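4. Building the Simulated Workshop

4.1 How we got here

I should say up front that none of us planned to write a simulator section. The project started as a student club thing, meeting in the evenings, and the idea was that each team would write a controller for a two-finger gripper and we would see whose controller coped best with a messy room. The room was supposed to come ready-made. Aiman Khoo had used a scene generator called Jirklow for a class the term before, and we all figured we could download a pile of rooms, press go, and spend our time on the fun part (the grasping!).

That lasted until the first practice round. The ready-made rooms were much too polite. Every table stood square to the wall, every object sat in its own patch of clear floor, and a controller that did nothing cleverer than drive forward and close its fingers got a decent score. Rory MacRitchie wrote one like that as a joke and it came in second. So we went back and built our own rooms, and since that ended up eating most of June and a good part of our patience, I want to go through what we did in some detail.

4.2 Furniture and clutter

We call our scene set Undside. It contains 347 rooms, and each one is put together by a script that picks furniture from a parts list, drops it somewhere on the floor, and then adds clutter on top, behind and underneath. The script has only a few rules. Furniture may be turned to any angle. Boards and slabs may be tilted. Small parts may end up half hidden behind bigger ones, and we don't go back and rescue them. We argued over that last rule quite a bit. Aiman wanted every object to be fully visible from at least one starting position, and I can see why, but the real workbench in our club room doesn't make any promises like that, so in the end we voted it down.

Parts came from two places. The plain shapes (boards, rods, blocks, wheels) we modeled ourselves over a couple of long evenings, and you can tell, because some of them are a little odd. The fancier ones, such as springs and racks, came out of a shared library called Teoh that a previous group of students left behind on the server. Teoh has wonderful models and hardly any notes. Several of them were saved at the wrong scale, and for a while we had a rack the size of a garage door. We fixed the ones we noticed.

Surface textures are picked at random from a short list of woods, metals and flat paints. I had hoped for a much longer list, but loading more of them slowed the lab machines down so badly that one test run was still going when the building closed.

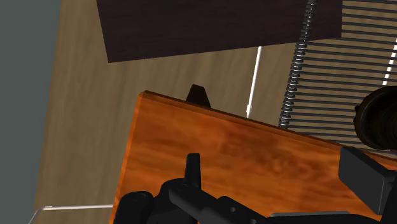
Figure 3. Rendered view from one Undside room, with the gripper in the foreground, a tilted orange board in front of it, and a coil spring and slatted rack behind.

The camera gave us a different kind of headache. In our first version it looked down from the ceiling, which made everything easy to find and told us very little about how a controller would do with a camera mounted near its own hand. We moved it down to the gripper, and scores dropped for every team overnight. Big flat things were the worst. Get close to a large board and it covers most of what the controller has to work with, and the stuff behind it shows up only as bits and pieces — the top of something pointy, a length of rod, part of a wheel. A person would just lean to one side and look. Our controllers had to learn to do that, and most of them were very bad at it to begin with.

The gripper's own parts are in view too, and we left them there. One team asked whether they could mask them out before the picture went to their network. We said yes, as long as the mask was part of their own code and they described it in their write-up. Two other teams copied the idea the following week, which I thought was great. Rory's team went the other way and used the finger as a kind of sighting post, steering so that its tip lined up with whatever they wanted to pick up. It's a bit of a hack, and I have a soft spot for it.

4.3 Lighting and shadows

Shadows are the part of Undside I'm least happy with. We turned most of them off to save time, and with them gone it can be hard to tell whether a board is resting on something or hanging in the air. Sometimes it really is hanging in the air. The script drops each piece and then lets the physics settle, but pieces marked as fixed don't fall, and a fixed slab placed at shelf height simply stays put. We thought about removing those rooms. In the end we kept them, partly out of laziness and partly out of curiosity, and we come back to them in Section 6, where they make a bigger difference to depth estimates than I would have guessed.

4.4 Running the rounds

Seven teams entered and each one drew 13 rooms per round. The draw was done by Javcombe, our little scheduling program, which also started the runs and collected the logs. A run began with the gripper in a random spot facing a random way, and it ended when the target was lifted clear, when the time was up, or when the physics blew up. That third ending was more common than it should have been. Thin rods were the usual culprits: squeeze one between two heavy things and it would jitter, jitter some more, and then shoot out across the room. We reran those and didn't hold them against the team.

Targets were chosen by the script as well, with no regard for how hard they were to reach. This caused some grumbling. One team drew a target that was wedged behind a wheel and spent the whole run tapping politely at the wheel. I felt for them, but they had the same odds as everybody else, and their controller for the next round had a new routine for pushing things out of the way before reaching.

We also let teams look at their own recordings after each round, though not at other teams' recordings. I would change this if we ran it again. The best conversations happened when somebody broke the rule by accident and a crowd gathered around one laptop, all shouting at a gripper that was about to close on nothing. People picked up more from those ten minutes than from the scoring sheet, and I'd like to make that part of the schedule next time.

4.5 What we left out

Nothing in Undside is soft. There is no cloth, no cable that behaves like a cable, and the springs are rigid models that only look springy (Aiman tried to make one compress, and it took the whole room with it). There are no people walking through and no moving furniture. We also gave every part of the same type the same weight, whatever texture it was wearing, so a board painted like metal is exactly as heavy as one that looks like wood. A couple of teams had tried to guess weight from appearance and were rather annoyed with us when they found out. The parts list, the placement script and the weights we used are given in the appendix, including the garage-door rack, which Rory insisted on keeping under its own name.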